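Flidasum opens its simulated workbench to anyone choosing between grippers, arms and controllers

New release of the Clusen comparison suite lets small workshops and teaching labs try out equipment on a screen before they spend a penny on it 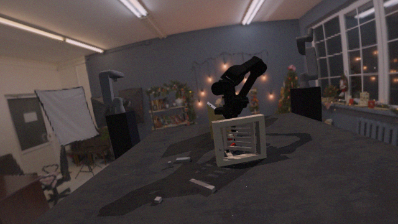
Caption: A rendered view from the Clusen suite, with a black robot arm behind an upright open frame and loose blocks on the table. Picture: Flidasum.

Flidasum is very pleased to announce that the April release of Clusen, its simulation suite for comparing robot grippers, arms and controllers, is now available to download, and that for the first time it comes with a complete set of ready-made bench tasks. We have been looking forward to saying so for quite a while, and we would like to thank everyone who wrote in with suggestions, complaints and (in one memorable case) a hand-drawn map of their own workshop.

Clusen began as an in-house tool for settling arguments. Two engineers would prefer two different grippers, both would have perfectly sensible reasons, and the only way to find out who was right was to bolt one on, run the task, take it off again and bolt on the other. Doing the same thing in simulation means that both grippers meet the same blocks, in the same places, under the same lights, as many times as anyone has the patience to ask for.

The new release contains 382 bench tasks, sorted into 9 families that cover picking up loose parts, placing them, reaching into and around open frames, and working close to obstacles. Each task can be run with any of the 3 controllers supplied, or with one that users have written themselves. A standard comparison consists of 100 attempts per gripper, and the report at the end sets the results side by side, with every failed attempt saved so that it can be played back and puzzled over.

"When I started on this I thought people would want the score and very little else," said Rozália Čierny, who leads the Clusen team at Flidasum. "What they ask for is the failures. They want to watch a finger catch on a rail, go back two seconds, and watch it again from the other side. So we put a great deal of our time into playback, and I am so glad we did, even if it made us late with the manual."

The rooms around the benches have had attention too. Cameras are easily thrown by a busy background, and a controller tuned against a bare grey wall can behave quite differently with windows, furniture and strings of lights behind the work. Users can now choose a furnished room for any task, change the lighting, and compare the results with those from a plain one.

Early copies went to the teaching lab at Yalçınkaya, where Xiomara Ruiz-Ortega has been using them with her second-year students.

"They come in with very firm opinions about which gripper is best, and I love that, I really do, but I would like them to have a reason," she said. "Now they make their guess, run the comparison over lunch and come back to argue about the results. It has made for some very lively afternoons."

Results from Clusen can also be exported to Hidar, Flidasum's record-keeping tool, so that simulated runs and runs on real equipment can be kept in one place. We would still encourage everybody to try their final choice on a real bench before ordering.

Existing users can update from within the program, and their saved tasks will carry over. Newcomers will find a getting-started guide in the download, along with a short practice task. Teaching labs may ask for a shared licence by writing to the Clusen team.

About Flidasum
Flidasum makes software for people who test, teach and build with robot arms. Its products are Clusen and Hidar.

Press contact
Press desk, Flidasum. Further pictures and interviews with Rozália Čierny are available on request.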